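House rules for recording with handheld grippers

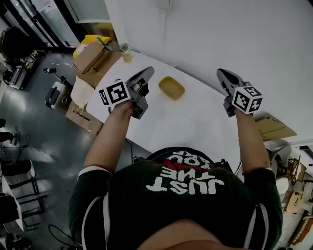

GOOD PRACTICE / BEFORE YOU PRESS START

Grilby's rulebook runs to 203 clauses, and most people read 3. These are the ones I'd keep.

1. Take both grippers off the table and put them back in the same spots before every run. Close enough is how you get a dataset full of close enough.

2. Keep the marker cubes in view. Hold the grip below the cube and keep your fingers off the printed faces - the tracking software has no imagination.

3. Route cables away from your elbows. If one crosses your work area, stop and move it. Tape is cheap.

4. Set out only what the task needs. Lunch is not a task.

5. Stop after 30 minutes. Tired arms make lazy paths, and the robot will copy them faithfully.

6. Log bad runs as bad. We threw out 1,000 clips in January because someone had marked a dropped tray "mostly fine."

7. Wipe the cubes at the end of the shift with a dry cloth. Khalaf labels smear if you use cleaner.

Clause 8 onward covers chargers and has its own page.

Last revised April 2023
© Grilby | Contact the Dondano bench | Back to top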